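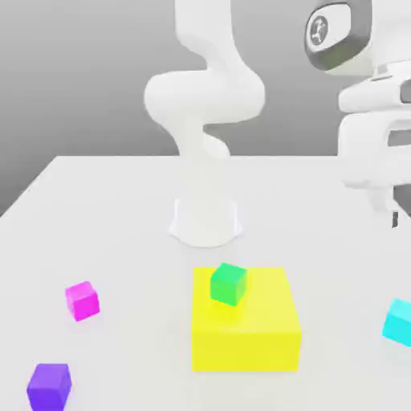
The Second Life of the Covville Shoe Factory

The night shift at the Hollis shoe factory in Covville used to let out at 2 in the morning, and the diner across the street stayed open for it. The diner is gone. The factory is still standing, four floors of brick beside the river, and since March people have been living in it.

Beverley Horrocks moved into a corner unit on the third floor. She stitched uppers in the same building for 16 years and left when the line closed. "My window is where the cutting tables ended," she said. "I know because the floor still dips there."

Towns all over the region have old plants like this one, and most come down. Tearing out a mill is quick, and a cleared lot is easier to sell. Covville went the other way after Hendar, a small building firm, offered to take the place on with the floors and windows left as they were.

The work was slow. Over 200 window sashes had to be taken out, stripped and rehung. Machine oil had soaked deep into the maple, and the crew sanded the second floor twice before giving up on getting the stains out. The stains stayed. Leandro Sotomayor, the architect, now tells visitors to look for them.

"You can't match that wood today," Sotomayor said. "So we planned the walls around the good boards."

The building has 85 apartments. The ground floor was left for shops, and half of it is still waiting for tenants. Macarena Villanueva runs a bakery by the old loading dock and starts her ovens at four. She likes the wide doors and complains about the heating, which was sized for a much smaller room.

Rents are another sore point. Reece Dawber grew up two streets away and looked at a one-bedroom on the top floor. He ended up renting across the river — cheaper, he said, and with parking.

Horrocks pays more than she did at her last place. On Monday evenings she and two former coworkers play cards in the lobby, next to the time clock, which Hendar left on the wall.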